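Keeping a white kitchen table white

We bought our kitchen table in April, and in the first month I made almost every mistake which is possible with a white surface. I am writing down what I have learned, so that other people can save their time and their table.

The most important rule is a boring one – wipe first with plain water. Most marks from food are only dried sauce or sugar, and they go away with a damp cloth and a little patience. I hold the cloth on the spot and count to 50 before I rub.

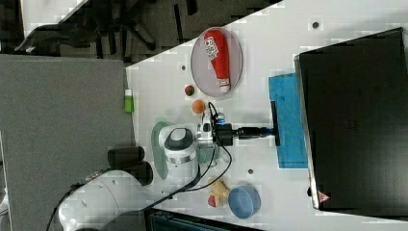 Can I use vinegar on a white table? A weak mix is fine on most coated tops, but keep it away from marble and other stone, which it makes dull.

For turmeric and curry I use a paste of baking soda and water. Put it on the yellow spot, leave it for 14 minutes or so, and take it off with a soft cloth. Please do not scrub with the green side of the sponge. It removes the stain and also the shine, and afterwards every new stain goes in faster. If some yellow remains, move the table near the window for a few days. Sunlight makes turmeric pale by itself, and I have seen this many times with my tea towels.

Tomato and beetroot are easier if you are quick. Cold water first, then a drop of washing-up liquid. Hot water seems like the better idea, but with beetroot I had worse results.
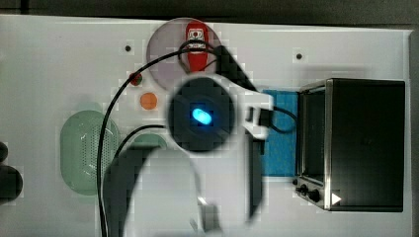 Then there is the matter of the cloth. A cloth which smells will leave a smell on the table, and also a thin grey film that you notice only in evening light. I boil my cotton cloths for ten minutes on Saturdays and dry them outside. Sponge cloths I rinse after each use and hang over the tap – they should never lie folded in the sink. When one begins to feel slippery, it goes to the floor bucket, and after that to the bin.

Rings from hot cups are a different problem, and I have not solved it fully. A hair dryer on the low setting helped with one ring and did nothing for the other.
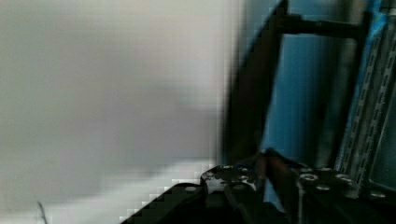 Anju Ahuja wrote to me that she rubs such rings with a little white toothpaste on her finger, in small circles, and wipes it away before it dries. She warns that the gel kind does not work, and that one should test under the table edge first. I will try it on the second ring this week.

Contact | © Jivuser Home Notes | Back to top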